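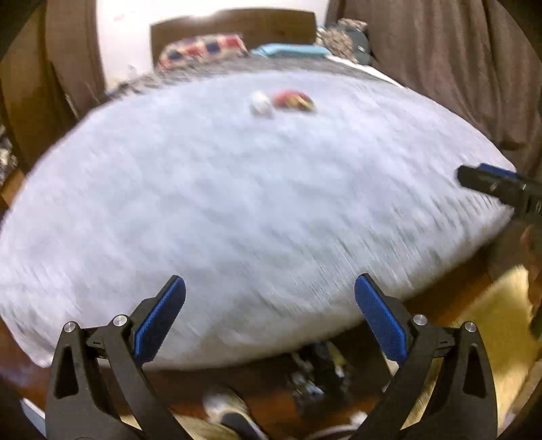
Mugo hand-held gripper

The Mugo is a two-finger gripper you carry around by hand, with a camera looking out between the fingers. It's made by Vosix, and I've been keeping this page up with Ignacio Rivas since July, mostly because we kept getting asked how it stacks up against the Honton.

Fingers and pads

Each finger is a black linkage on silver pins, ending in a blue pad with a fine texture. The Mugo weighs 560 grams and the Honton 871, and boy, do you feel that in your wrist after 36 grasps in a row! The Honton does close harder, I'll give it that – but it's clumsy with small stuff on soft bedding, and that's where I like the Mugo best.

Camera

The lens is very wide, so straight edges bow and the corners go black. Swing your arm fast and you get streaks (Nerea Zabala has a slower way of moving that I'm still trying to learn). 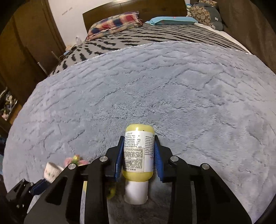

Small capped bottle held between the ribbed blue pads, label side in view.

Known quirks

Version 2 of the controller can lag when both hands close together. Musa Idahosa is testing a fix at Trultdale, and I'll add his numbers when I get them.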